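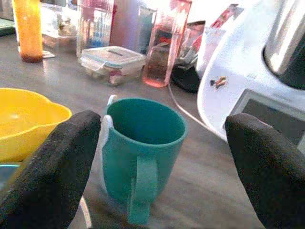 How to send money to a person held at Etby Remand Centre

Friends and relatives may pay money into the personal account of anyone held at Etby Remand Centre. The person held can use the account for telephone credit, stamps and items from the weekly shop list. Payments are handled by Fesance, the centre's payment contractor. Cash is not accepted at the visitors' entrance.

Before you start

You will need:
The full name of the person held, as it appears on their admission record
Their seven-character custody reference
Your own name, address and date of birth
A debit card in your own name

The custody reference is given to each person on arrival. Reception staff cannot give it out by telephone, and you should ask the person held to include it in a letter or pass it on during a call. A legal representative may also request it in writing.

Paying online

1. Go to the Fesance payment page and select Etby from the list of establishments.
2. Enter the custody reference, followed by the surname. Both must match the record exactly, including any accents or hyphens.
3. Enter your own details. First-time payers will be asked to confirm an email address.
4. Enter the amount. The most you can send in a single payment is £280.
5. Check the summary page and select Pay. Keep the receipt number until the money has reached the account.

Payments normally reach the account within three working days. A person who has been moved to another establishment during that time will have the money forwarded – you do not need to pay again.

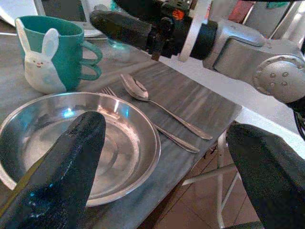

Paying by post

If you cannot pay online, you may send a postal order or a banker's draft. Make it payable to Etby Remand Centre and write the custody reference on the back. Please also write your own name and address there. Items that arrive without a sender's name will be held by the Finance Office for 12 weeks while enquiries are made. Do not enclose letters, photographs or stamps in the same envelope.

Limits and refusals

The balance of a personal account may not go above £3000. Any payment that would take it over this limit is returned in full to the sender. A payment may also be refused where a court order prevents contact between the sender and the person held.

If a payment has not arrived

Wait until seven days have passed, then write to Shanthi Biswas, Finance Office, quoting your receipt number. If you are not satisfied with the reply, you may ask for a review by Oddur Oddsson, Head of Custody Services. Requests for review must be made in writing.

Page last updated 3 January 2026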